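Counter work: packing snack orders by remote control

The Fluneren group moved on to its second counter task in April. The first was sorting cups. The new one is filling a snack order, a drink and a donut set out on a tray, and it has taken up most of our floor time for the past 6 weeks.

An operator drives the arms from a station in the next room while the robot records joint positions and camera views. Each run is one order from start to finish. The target for the first batch is 300 clean runs, and a run gets thrown out if the operator has to stop and start over.
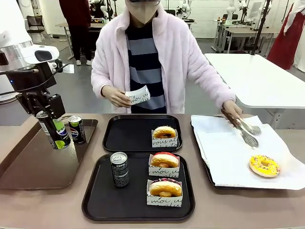
Jamila Haque
Teleoperation Lead, Trirkus

Cans have been easy to teach. The gripper closes on the side of a tall can, lifts it and sets it on the tray, and new operators usually get this on their first morning. Short cans need a lower approach, so we practice those separately.

Donuts are slower. Glaze sticks, sprinkles come off, and a paper sleeve folds if you push on it from the wrong angle. Before we write the steps for a new item, one of us works through it by hand at the counter with tongs and a sleeve. Operators watch that a few times and then try it through the arms.

We changed two things after the first week. Trays now go down before the robot is switched to remote, and the tongs stay on the same side for every run. Please keep to both when you set up.

Run sheets are in the Amarasinghe folder. If you want a turn at the station, sign up with me before noon. Extension 452.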